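From: Orest Stetsiuk
To: brush and ink list
Date: Aug 27, 2018
Subject: Re: hanging vs. laying flat (and my rack)

Myroslav Bilyk wrote:
> I've been keeping my brushes rolled up in a mat since May and two of
> them have gone bushy near the ferrule end. Fedir tells me I should be
> hanging them. But I look at the racks for sale and half of them seem
> to be all dragons and no rack. Does the fancy carving get in the way?
> And do you hang them wet, or wait? I paint small, I only own 6
> brushes, so I don't need a coat stand.

Hi Myroslav, and hi all,

Oh, I have opinions on this one! I dithered over the same thing for ages and then bought the dragons anyway (the Drovon shop in Serevport, the one up the stairs, 900 with the old man's discount and he threw in a water dropper that leaks). My wife says it looks like a very small temple gate. I'm fine with that.

So, wet or dry: I rinse, press the water out with a cloth, pull the tip back to a point with my fingers and hang it up right away, tip down. If you roll a brush in the mat while there's still water up in the root of the hair, it just sits there and stews, and I'd bet money that's what happened to your two. The mat is great for carrying brushes to class. I wouldn't leave them in it overnight. 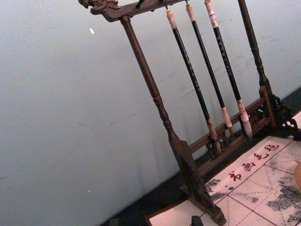

The other thing is spacing. Give the big soft ones a bit of elbow room, because a fat goat hair head holds a lot of water and if it leans on its neighbor they both dry with a bend in them. I put the thicker one at the end by the post and the skinny ones along from it. And do check how low your longest brush hangs before you buy anything! Measure from the loop to the tip and then compare it with the space under the bar. Petro bought a lovely little rack from Temus and his landscape brush stood on its nose in it, so now that brush lives in a jar.

As for the carving, no, it doesn't get in the way of the brushes at all. It gets in the way of dusting. The dragon head is easy enough, you go over it with a dry paintbrush (a cheap house painting one, soft) and you're done, but the fretwork down at the bottom is a pain. Dust gets into every curl and a cloth only pushes it further in. I use a cotton swab, barely damp, and I do it when there's a ball game on. Don't use furniture spray anywhere near the hair.

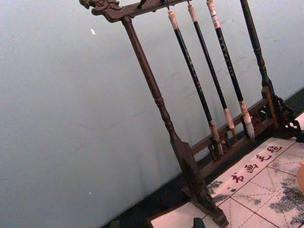
The dragon end, with the carved feet and the fretwork between them.

One more thing to look at in the shop is the feet. Give the rack a little push with one finger at the top bar. If it rocks, put it back, whatever the dragon looks like. Mine had a tiny wobble on the bare table and none on felt, so a bit of mat under it may be all you need.

If you don't want dragons, Danylo had a plain one from Pakzad that he was thinking of selling when he moved. Danylo, are you reading this? Do you still have it?

Oh, and Fedir, I still have your inkstone. I'll bring it next time.

Orest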